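News | Wetlands and Rivers
2 min read
May | By Binta Chukwu

Magagula Trust to reconnect 600 hectares of floodplain grazing marsh

The Magagula Trust has been given consent to reconnect 600 hectares of former grazing marsh to the lower Rindent, after the final drainage agreements with neighbouring farms were signed this month.

The land was embanked and drained for summer pasture several generations ago. Since then the river has been held to a single straight channel, and the peat behind the banks has dried and shrunk. Under the new scheme, the Trust will lower the bank in 2 places and block a number of field drains, so that winter high water can spread across the marsh and leave slowly in spring.

Breeding lapwing, redshank and snipe are expected to be the main beneficiaries. All three still nest in the wetter corners of the site, but numbers have fallen as the ground has hardened. Water voles, eels and several scarce water beetles are also present in the older ditches, which will be kept and cleared by hand.

Lerato Sithole, who leads the project for the Trust, said: "The old creeks are still there under the grass. Once the water can get to them, most of the shape of the marsh will come back by itself. Our job is to get the levels right and then keep an eye on them."
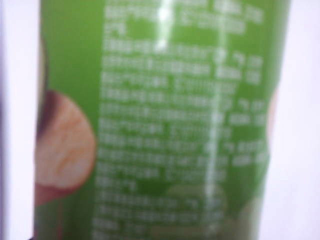 A green can with white printing on its label.

Work on the northern bank will begin after the nesting season and should be finished before the first winter floods. The contractor, Trirnonum, will use low-pressure machinery to limit damage to the peat. Soil taken from the banks will stay on site, where it will be used to fill drains and build low islands for nesting birds.

Cattle will continue to graze the marsh from early summer — at lower numbers than before — to keep the sward open. Mandla Pillay, who farms next to the site, has agreed a 20-year grazing licence. "I've lost the early grass but I've got certainty," he said. "The top fields stay dry, and that was what I needed to know."

Water levels will be recorded at dipwells across the site and published each month by Pluvby, the catchment monitoring service. Sushil Pathak will carry out the bird surveys.

The riverside path will stay open, apart from short closures while machinery is crossing. The Trust also plans to plant 1000 willow and alder along the southern edge next winter.

Enquiries about the scheme should be sent to Nomvula Nel at the Magagula Trust office.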